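The grey bin, finally

I've been putting off the grey bin since November. It sits on the wooden bench out the back and it's where small things go when I can't decide about them. Everyone has a drawer for this. Mine got too big for a drawer.

Olaia Collado asked if I still had the spare caps she lent me, and I said yes without knowing. So I made a coffee and got started at 3 in the afternoon, thinking I'd be done before dinner.

My method is pretty basic. I tip the lot down to one end, then pick from the edge of the heap and work in. If I can name a thing and say what it belongs to, it goes in a labelled tub. If I can name it but have nothing to use it on, it goes in the box for Gonzalo, who'll take anything. The rest gets 12 more months – I write the date on a bit of masking tape and stop thinking about it.

I used to sort by colour, which looks tidy and is no help when you need a part. Sorting by job is slower but I can find things afterwards. The tubs are the Lotlow ones with the clip lids. The cheaper ones I had before split at the corners over winter.

The bin itself has held up well. The walls are matte and dark grey and don't show much. The lighter panel standing inside is another matter, with dark scratches on it and a patchy bit lower down. I might give it a scrub with bicarb, or I might leave it.
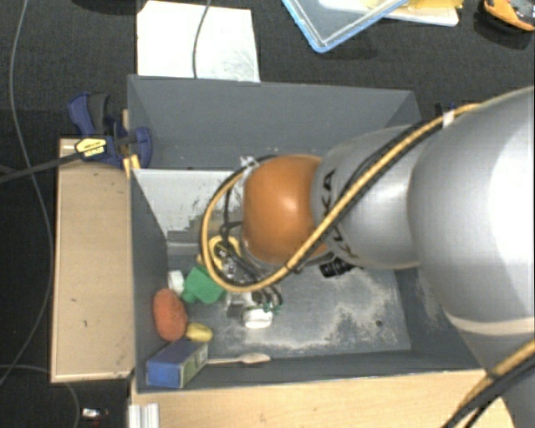

The grey bin, small stuff over at the left end.

Total so far is 137 pieces put away and one tub full. Olaia's caps haven't turned up yet. I'll do the other end on the weekend if it's not too hot out there, and the shelf above the bench after that.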